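Brutard desk table, 122 x 60, light wood: my review after one April
by Sota Iwasaki
Reading time: 2 minutes
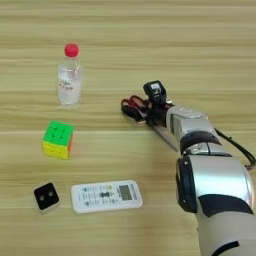 Is the top large enough for daily work? For a laptop, a notebook and a cup it is large enough, but for two monitors I would choose the deeper model.

I bought this table from the Brutard shop in Caltport, and it came on a Wednesday in one flat box. The assembly is simple. There are 4 legs, and every leg has its own plate with screws. I needed one hour, mostly because I put the first plate in the wrong direction.

What I like most is the surface. The grain is pale beige and tan and runs in straight stripes, so the room looks calmer than with my old dark desk. Small things live on my table all the time - a water bottle with a red cap, a Rubik's cube, the remote for the air conditioner - and they stand well on it. A white remote is a little hard to find on such a light colour, I must say. The black things I see at once.

Cleaning is easy with a soft cloth. I don't use strong products, as the leaflet advises against them.

Less good: the edges are rather sharp for the arms when I type long. The leaflet promises up to 300 hours of work before the screws must be tightened again, but mine wanted it after the second week. Also the delivery to Sirnstead is expensive for one box.

I compared it with the Kashyap table of the same size. That one has softer edges, but the top felt thinner to me and it moved when I leaned on it. I stay with the Brutard - four stars from five.

Contact | © Sota Iwasaki | Back to top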